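Sobre nosotros

Inicio > Trultia > Quiénes somos

Trultia es un taller compartido. Empezamos en un garaje con goteras, ahora tenemos nave, 96 metros, un portón que cierra mal y calefacción a ratos. Somos 26 socios con llave. Cuota al mes, y a trabajar.

Qué hacemos: automatización casera, en el buen sentido. Máquinas de segunda mano, controladores rescatados, cosas que una empresa tira y que aquí todavía dan guerra. No vendemos nada. No damos presupuestos (nos lo preguntan cada semana, la respuesta es la misma).

Cómo empezó

Un grupo de amigos, una fresadora a medias y la idea de comprar un brazo industrial entre todos. Tardamos más en ponernos de acuerdo con el nombre que en encontrar el brazo. Lo del transporte, otro capítulo. El montacargas no llegaba, hubo que volver en agosto con otro alquilado y un calor insoportable.

El proyecto grande: Flendereck

Así llamamos a la celda de clasificación. Un brazo, una cuba y objetos corrientes de casa revueltos dentro: que los coja uno a uno y los deje donde toca. Dicho así parece fácil. Llevamos 4 versiones de la pinza y la que hay ahora tampoco es la definitiva.

El programa de control se llama Gu, lo escribimos nosotros y esta a disposición de cualquier socio. Documentación poca, en la carpeta común. Si cambias algo, apúntalo. Por favor.

Flalard es el proyecto hermano, más pequeño: un alimentador de tornillería para la mesa de montaje. Parado hasta que alguien tenga tardes libres. ¿Te interesa? Escribe.

La mesa de la celda

Tablero de madera, la cuba gris encima, sujeta con una mordaza en la esquina, y cinta azul para marcar posiciones en la mesa. La cinta no se quita. Ya sabemos que es feo. Cada vez que alguien la despega hay que volver a calibrar y se va la tarde entera.

Para las pruebas usamos lo que haya: un guante de tela arrugado, un vaso de plástico transparente, una cuchara dosificadora blanca, algún bote. Lo blando y lo transparente es lo que peor llevamos. El guante sobre todo, cae cada vez de una forma y encima tapa lo de debajo.
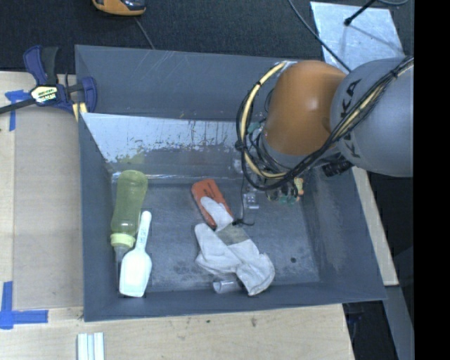 El cableado está pendiente de ordenar, lo sabemos. Queremos pasar las mangueras por una guía como es debido, pero antes toca decidir la pinza, y con la pinza cambia todo el recorrido. Mientras tanto, bridas. Quien tenga guía portacables de sobra en casa, que avise.

Normas, las justas

Nadie mueve el brazo solo. Dos personas siempre, una con la seta de emergencia a mano. Gafas en la zona de corte. El curso de acceso a la celda dura 90 minutos y es obligatorio, también para los que vienen "ya sabiendo".

Lo que se rompe se dice. No pasa nada, se arregla entre todos.

Hacerse socio

Vente una tarde, mira, pregunta. Si te convence hay un formulario en la pestaña Contacto. No hace falta saber programar ni soldar, pero ganas sí, y algo de paciencia con el portón. Ahora mismo hay lista de espera corta. Contestamos los correos tarde pero los contestamos todos.

Página actualizada el 30 de marzo de 2026. Faltan las fotos de la zona de soldadura, las subiremos caundo esté recogida.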